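Open day at the Caron simulation lab

I spent Saturday, 22 January 2022, at the Caron lab's open day. Fourteen visitors had signed up for the morning slot, mostly students. Huguette Lebrun ran the session and kept the slides to a minimum.

1. The simulator

The group works in Rirkari, an in-house simulator for household manipulation. The object library holds 802 models, and the physics runs on a desktop machine under the table. Contact handling was rewritten in July. Small, thin-legged objects are the hard case - a beetle has a lot of geometry for its size, and the solver has to decide how much of it matters.

The demonstration used a furnished room, a two-armed robot and a mixed set of objects.

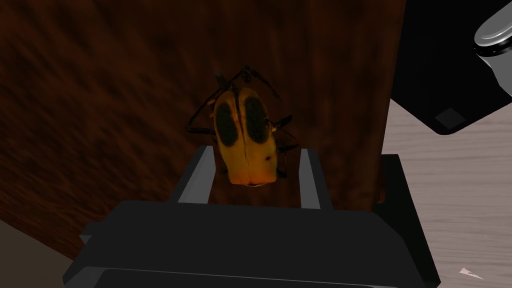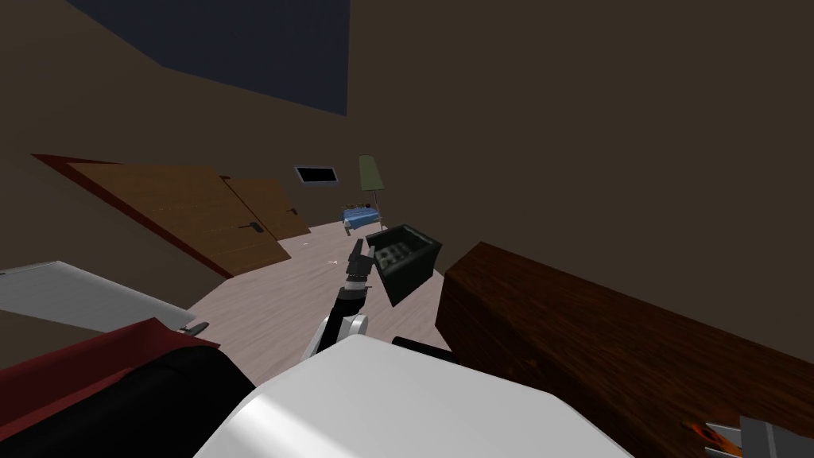
Rendered views from the session: a beetle model at the gripper fingers, and one of the arms beside a dark box.

2. Control and logging

Rezaul Chowdhury went through the control side. Commands go out at 60 Hz, and joint states are logged at the same rate. Each run is saved with its random seed, so it can be replayed from any viewpoint. He replayed run 942 twice and compared the joint traces. They matched.

I asked about collision meshes. They use convex pieces for furniture and finer ones for anything meant to be grasped. Legs and antennae get simplified capsules.

3. Questions left over

There was no time to discuss transfer to hardware. Lebrun said a write-up is planned - I will link it when it is posted.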